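希尔努克（Jirnik）首次开放日落幕：七十位来宾看机械臂搭积木，积木大体配合

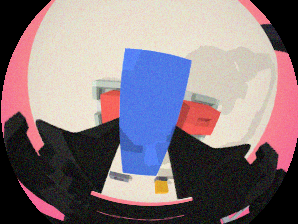
2022年11月27日，波夫贝格（Povberg）——机器人操作软件企业希尔努克今日宣布，公司成立以来的首次开放日已在波夫贝格总部结束。70位来宾到场，其中包括客户、供应商、附近两所中学的师生，以及数位声称只是路过、却准确说出了茶歇时间的邻居。

开放日的主角是公司自主研发的抓取规划软件“金凯德”（Kincaid）。该软件负责替机械臂决定一件多数人三岁以后便不再思考的事情：从哪个方向伸手，捏住哪里，用多大力气，以及什么时候松开。公司为此投入了数年时间，并对三岁儿童始终抱有敬意。

演示分为仿真和实机两部分。仿真部分在一楼大厅进行，大屏幕上播放的是夹爪随身视角：圆形视野，白色桌面，粉红色地面，黑色夹爪从下方伸入，夹着一块上宽下窄的蓝色积木，后面还有两块红色的。有来宾询问地面为何是粉红色。公司的正式答复是，仿真环境的配色会定期更换，以免算法对某种颜色产生依赖；非正式的答复是，上一版是荧光绿，内部反响不佳。

金凯德在发布前须通过一套固定的仿真考核，共计3,595个场景。各场景中积木的形状、位置和光照条件不尽相同，有的安排得相当体贴，有的则看得出设计者当天心情一般。开放日现场从中抽取12个场景连续运行，由来宾抽签决定顺序。抽签箱原为鞋盒，外面包了公司标志。

12个场景中，软件顺利完成11个。余下一个场景里，夹爪在一块积木上方反复调整姿态，迟迟不肯下手，直至计时结束。工程团队事后查看记录，确认软件认为自己“仍有更好的选择”。公司已将该问题列入下一版本的修复清单，并注意到有几位来宾对此深表理解。

实机部分安排在二楼实验室。与仿真相比，现实世界的优点是不需要渲染，缺点是其他所有方面。空调的风会吹动轻的物件，桌子并非绝对水平，午后的阳光从西侧窗户照进来，会在桌面上投下一块谁也没有建模的亮斑。为此，希尔努克在演示开始前十分钟拉上了窗帘，并愿意在此如实披露。

实机环节的任务是把打乱的积木逐一放回托盘。机械臂完成了三轮，第二轮中有一块积木滑落，滚到了桌子底下。软件随即重新规划，转而处理其余积木，对桌下那块未作评论。一位中学生将其捡回，获赠公司贴纸一张。第三轮演示期间无事发生，演示人员因此一度不知该说些什么。

开放日还设有“人机同台”环节，来宾可以坐在操作台前，用手柄遥控夹爪完成同样的任务。规则允许每人尝试三次。多数来宾第一次将积木推倒，第二次推得更远，第三次开始询问这套软件的价格。销售部门认为，这是全天转化效果最好的环节，且未使用任何幻灯片。

在随后的问答中，来宾最关心的问题依次是：机械臂会不会夹到手，这项技术能不能用来叠衣服，以及洗手间在哪里。关于第一个问题，公司说明，参观区设有隔离栏，实验室内的机械臂在有人跨入黄线时会自动停止；当天它停止过两次，均为公司自己的员工所致。关于第二个问题，答案是目前不能。关于第三个问题，答案是走廊尽头左转，指示牌已于当天下午补贴。

也有来宾提出了更尖锐的疑问：既然最终要搬运的是真东西，为何要花这么大力气在屏幕上搬运假的？希尔努克的看法是，假东西掉在地上不会碎，也不会滚到柜子后面。在仿真中，夹爪可以整夜练习，第二天早上不需要有人趴在地上找零件。公司早年曾直接用实物调试，那段时期留下的主要成果，是一份详尽的地板划痕分布图，现悬挂于二楼会议室，来宾可以参观，不可以触摸。

当然，仿真与现实之间的差距仍然存在。物体的摩擦、夹指的磨损、相机镜头上的指纹，都可能让屏幕上的好学生在现实中答非所问。金凯德目前的做法，是在仿真里故意加入噪点、偏移和不合理的阴影，使软件尽早习惯世界的不尽如人意。工程团队将这一模块称作“社会经验”，该名称未能通过市场部审核，因此不会出现在产品手册中。

本次开放日的合作方为胡卡诺（Hukano）。该公司为实验室提供夹爪的安装支架与线缆，并在活动期间派出一支技术小组驻场。小组全天未接到任何故障报告，于是转而协助维修了大厅的咖啡机。希尔努克对此表示感谢，并希望在后续合作中进一步明确咖啡机是否属于服务范围。

开放日期间，一楼还陈列了历代夹指样品。最早的一代出自公司的第一台打印机，边缘粗糙，抓取鸡蛋的记录为零；之后的几代逐步改进，抓取鸡蛋的记录有所上升，食堂的蛋炒饭供应量相应下降。展柜中最受欢迎的是一对外形略显弯曲的夹指，许多来宾称赞其仿生设计。说明牌后来更正为：该样品曾被遗忘在暖气片上。

随开放日一同公布的，还有金凯德的试用计划。自明年1月起，高校实验室和小型制造企业可以申请试用名额，期限为三个月。试用版包含仿真环境、基础积木场景以及3,000次规划调用，用完后可书面申请追加。申请者需自备机械臂；没有机械臂的申请者也可以只使用仿真部分，这样的好处是不占地方，而且不必和楼下邻居解释噪声。

试用计划不包含以下支持：抓取液体、抓取宠物、抓取正在移动的同事。上述三项均曾有人来信咨询，希尔努克借此一并答复。

公司计划把开放日办成固定活动，下一次的时间尚未确定。从来宾留下的意见卡看，大家对演示内容总体满意，对停车位总体不满意，对点心的意见则分为两派，一派认为太甜，另一派已经吃完了。有一张意见卡上只写了“再慢一点”，公司正在研究这说的是机械臂还是讲解。

意见卡中另有一条建议，希望下次能让机械臂搭一座完整的高塔。工程团队表示愿意考虑，但请求将塔的高度暂定为两块。

关于希尔努克

希尔努克（Jirnik）总部位于波夫贝格，从事机器人抓取与操作软件的研发，产品面向科研机构、教学单位和中小型制造企业。主要产品为金凯德（Kincaid）抓取规划软件及其配套仿真环境。公司不生产机械臂，也不生产积木，但两者的库存都相当充足。

媒体联络

采访、参观及试用申请，请与希尔努克公共事务部联系。来访者请由正门进入，侧门的门禁读卡器正在等待维修。索取仿真演示录像的媒体，请注明需要完整版或精简版；完整版包含那个迟迟没有下手的场景，时长较长，情节较少。

（完）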